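Corkness Trade Data Desk -- Set-up Guide
Section 4: Loading tariff and export figures

Read this section before you trust any chart the program draws for you. The sample dashboard is cheerful about growth in every region, and the defaults are the reason.

1. Open Sources and choose Add Country Series. Stustilora ships with 937 series. Many have not been revised in years.

2. Set the base year yourself. The automatic setting picks the weakest year it can find, so everything after it looks like a recovery.

3. Under Currency, choose Constant Prices. Leave "Smooth totals" unticked.

4. Enter a reporting lag in days. The program suggests 21. Ministries that publish that quickly usually publish estimates, so enter 30 and see how many headline numbers change colour.

5. Press Load. Imports larger than 3,000 rows are split into batches and labelled in the log.

Note: The Uchida forecast add-on is optional. Its October outlook is marked "confident" by its own authors, and the label can't be switched off.

Caution: Don't merge Gandov customs records with survey data. The totals will add up neatly and mean nothing.

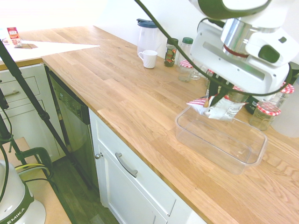
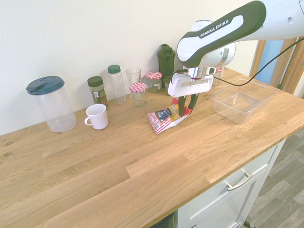 Category codes need a separate check after loading. Go to Tools, then Code Match, and look up a few ordinary goods by hand before accepting the batch. A crumpled snack bag like the one held in the gripper in both photos is a fair test: Code Match may file it under prepared food, packaging or waste, depending on which national table was loaded first. If two countries disagree, keep both codes and flag the row -- the "Harmonize" button only copies the larger exporter's answer over the smaller one's.

6. Save the profile under a new name. Updates overwrite the default one.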